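Skarora opens computer refurbishing centre in Bradberg

Used desktops from offices and schools to be repaired and resold under new program

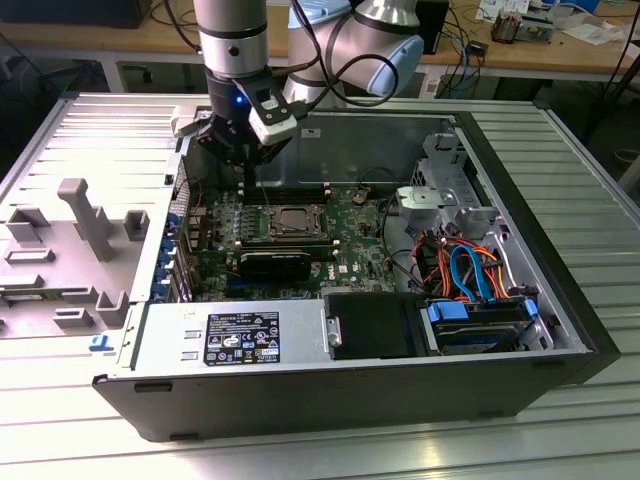
15/06/2023 - Skarora has opened a computer refurbishing centre in Bradberg and will begin taking used desktop computers from businesses, schools and households across the district. The centre occupies the former Guérin furniture warehouse on the east side of town, which had been vacant for 3 years. It will handle desktop towers first, with laptops and monitors to follow in January. Most office towers of the kind the centre expects to receive, such as a Dell desktop laid on its side with the case open, can be given a second working life with a new drive, more memory and a clean. Machines that cannot be repaired economically will be stripped for parts, and the remaining metal and plastic will be sent to licensed recyclers.

The centre has capacity to process 2000 computers in its first year. During a trial that ended this autumn, Skarora collected 1338 machines from offices and schools in Bradberg and neighbouring towns. The trial was used to set prices, test the collection routes and work out how much storage the new site would need.

"We learned a lot from the trial about what people have sitting in cupboards," the company said in a statement. "Many of the computers were in fair condition and had been replaced on a set schedule. The most common faults were tired hard drives and power supplies, and both are cheap to fix."

How collection works

Businesses and schools with more than four computers to dispose of can book a free pickup through the Skarora website or by calling the centre. Smaller loads can be dropped off at the Bradberg site during opening hours. There is no charge for desktop towers, keyboards, mice or cables. A handling fee applies to printers. The centre does not accept televisions, whitegoods or loose batteries, which should be taken to the municipal transfer station.

Owners do not need to remove hard drives before handing over a computer. All drives are erased or destroyed on site, and a certificate listing serial numbers is sent to business and school customers once the work is done. Customers who prefer to keep their drives may do so, and staff can remove them at the counter while they wait.

Equipment owned by a leasing company cannot be accepted without a written release. Organizations are asked to check their lease agreements before booking.

Sales and warranty

Refurbished computers will be sold from a shopfront at the centre and through Brevent, Skarora's retail partner, at its regional stores. Each computer is sold with a power cable, a keyboard and a mouse, and is covered by a 12-month warranty on parts and labour. Warranty repairs will be carried out in Bradberg.

Computers will be offered in 3 grades. The top grade covers newer machines with little or no cosmetic wear. The middle grade covers machines that work fully but show scratches or faded labels. The lowest grade is intended for buyers who want a basic computer for email, homework or bookkeeping and are not concerned about appearance. All grades go through the same electrical and performance tests before sale.

A share of the lowest grade will be set aside for community groups, libraries and settlement services at cost price. Groups can apply in writing to the centre and should state how many computers they need and what they will be used for. Applications will be considered in the order they are received.

The centre will also sell tested second-hand parts, including memory, optical drives, power supplies and cases. Parts are sold with a 30-day exchange period.

Jobs and training

The centre's positions include bench technicians, drivers and counter staff. Skarora will offer 4 paid traineeships each year, open to people who live in the district. No previous computer experience is required. Trainees will spend time in receiving, testing, repair and sales, and will be eligible to apply for permanent positions when they finish. Details of the first intake will be posted on the Skarora website.

Opening hours

The centre is open on weekdays from 8:30 a.m. to 5 p.m. The drop-off counter closes half an hour earlier. Parking is available behind the building, and the loading door is reached from the rear laneway. Visitors with heavy items can ring the bell at the loading door for help unloading.

About Skarora

Skarora repairs and resells used office and computer equipment. The company began as a photocopier service business and moved into computer refurbishing as demand from its office customers grew. It is privately owned and has its head office in Bradberg.

Media enquiries: Skarora communications office, Bradberg. Interviews and site visits can be arranged on request.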